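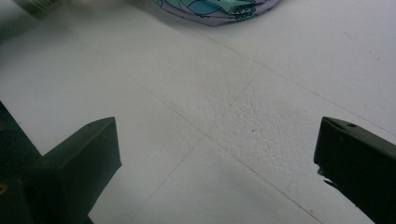 Stestside > Local News > Buildings

Filed under: Public Buildings, Floors & Finishes

Stestside hall reopens ground floor after tile replacement

The ground floor of the Kusuma hall in Stestside is open again following replacement of its floor covering. The old vinyl sheet was taken up in August and large light-colored tiles were laid in its place. The hall's upper floor stayed in use during the work and was reached by the side stairs.

The contract went to Zultier, a flooring firm that has worked on two other buildings in the district. The scope covered the main room, the entrance passage and the store behind the kitchen. The kitchen itself was left out, as its floor was renewed under an earlier contract and is still within the guarantee period.

Removal of the vinyl showed that the concrete underneath was out of level along the north wall. The low area was filled with a self-leveling compound before any tile was set, and the filler was left to cure for three days. This added to the program but did not change the contract price, which included an allowance for repairs to the base.

The tiles are an off-white product sold under the name Plirnska. They were fixed with a flexible adhesive spread over the full back of each piece. Joints are narrow and filled with a pale grout close to the tile color. A movement joint runs across the main room at the line where the original building meets the later extension. The vinyl had split twice along this line, and the split was the main reason the floor was put on the repair list.

Cut pieces were kept to the perimeter where possible. In the entrance passage the walls are out of square, and the setting-out was taken from the main room doorway so that the joints line up through the opening. The difference is taken up in the cuts along the outer wall.

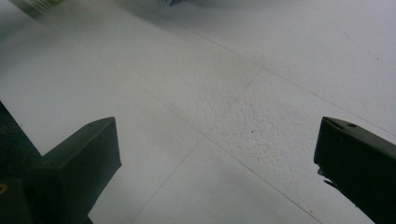

Color was settled after samples were left at the hall for comment. A mid-gray was the first choice on grounds of upkeep, but the main room has windows on one side only and users asked for a lighter finish. The matte surface was selected over a polished one from the same range to limit glare in the evening, when the ceiling lights are on.

The change in floor height is small. Door bottoms in the main room were trimmed to suit, and a beveled metal strip was fitted at the kitchen threshold. The ramp at the front entrance was checked against the new level and did not need alteration. Floor sockets, which had not worked for several years, were disconnected and the boxes filled before tiling.

Cleaning instructions have been posted inside the store. Floors are to be swept before mopping, and only a neutral cleaner is to be used. Acid-based descalers and wax polish are not permitted. Spills of coffee, paint or oil should be wiped up at once, as the grout will take a stain more readily than the tile. The sealer on the grout is due to be renewed after four years.

Groups using the hall are asked to lift tables and stacked chairs when moving them. The old chairs have been fitted with felt pads, and replacement pads are in the top drawer of the store cabinet. Tape may not be used to mark out games or stalls. Chalk is allowed and should be removed the same day.

Seven full tiles from the same batch have been retained for future repairs and are stored flat on the lowest shelf. Zultier will return before winter to inspect the movement joint and the edge seal along the north wall, and the main room will be closed for one morning while this is done. The date will be put up at the entrance.

Bookings have resumed at the previous rates. The hall opens at 7 a.m. on weekdays and is available on Sunday by arrangement. Groups moved to the upper floor during the work keep their regular times and should collect any equipment left in the side stairwell, which has to be kept clear as an exit route.

Repairs to the paintwork below the windows are a separate job and have not been scheduled.

We use cookies to remember your settings and measure visits to this site. Accept all | Manage choices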